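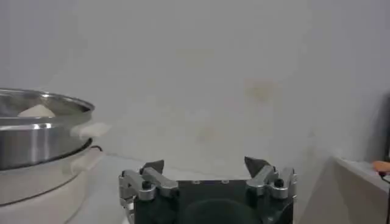 흰 원통형 받침 위의 넓고 얕은 스테인리스 냄비. 안쪽에 흰 내용물이 담겨 있다.

얕은 냄비

얕은 냄비는 지름에 비해 옆벽이 낮은 냄비를 두루 이르는 말이다. 집안마다 전골냄비, 넓적냄비, 심지어 그냥 ‘큰 냄비’라고도 부르니 이름만으로 생김새를 짐작하기는 쉽지 않다. 국물을 자작하게 잡는 전골이나 조림에 쓰는 것이 보통이지만, 오래 써 온 집에서는 나물을 무치거나 반죽을 치대고 쌀을 불리는 그릇 노릇까지 맡기곤 한다.

재질
스테인리스강, 알루미늄, 법랑, 무쇠 등이 쓰인다. 스테인리스 제품은 녹이 잘 슬지 않고 김치나 식초처럼 신 음식을 담아도 냄새가 덜 배어 부엌에서 오랫동안 사랑받아 왔다. 겉면을 거울처럼 닦은 유광 제품과 결을 살린 무광 제품이 있는데, 유광은 주변이 환하게 비쳐 보기에 좋은 대신 물 얼룩과 손자국이 금세 눈에 띈다.

크기
두 사람 살림에는 지름 19cm 안팎의 것이 알맞고, 식구가 많거나 손님을 자주 치르는 집이라면 26cm짜리를 하나쯤 두면 든든하다. 올라가는 음식의 무게까지 생각하면 손잡이는 양쪽에 달린 편이 들기 수월하다. Kisora의 얕은 냄비는 이 두 크기로 나오며, Olano에서는 뚜껑을 따로 판다.

손질과 보관
새 냄비는 식용유를 묻힌 종이로 안쪽을 닦아 연마제를 없앤 뒤 세제로 씻는다. 바닥에 무지갯빛 얼룩이 생겼을 때는 물에 식초를 조금 풀어 끓이면 대개 말끔해진다. 눌어붙은 밥알은 급하게 긁지 말고 미지근한 물에 푹 불려 두었다가 부드러운 수세미로 살살 밀어내는 것이 좋다. 겹쳐 둘 때는 사이에 마른행주를 한 장 깔아 주면 안쪽에 흠이 덜 간다.

같이 보기: 전골, 양수냄비, 찜기

최종 수정: 2021년 8월 20일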